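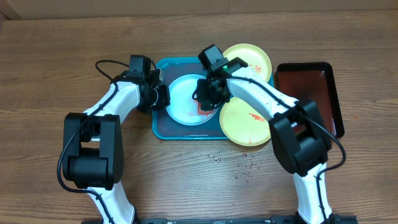

By the Oltden Household Review Desk

Skavar Oil Finish for Wooden Tables

The Skavar finish is sold for dining and work tables in solid wood. The Desk applied two coats to a table in the Stanitcombe reading room in October and kept it in daily use through the winter.

The oil spreads evenly with a cotton cloth and has little odor. Water rings wiped away without trace during the first weeks. Resistance to hot cups was weaker, and a third coat was needed by January.

A can costs $19, against $100 for the Phan hard wax kit, which lasts longer but must be sanded between coats. The Desk recommends Skavar for tables in light use. Cloths should be dried flat outdoors before disposal.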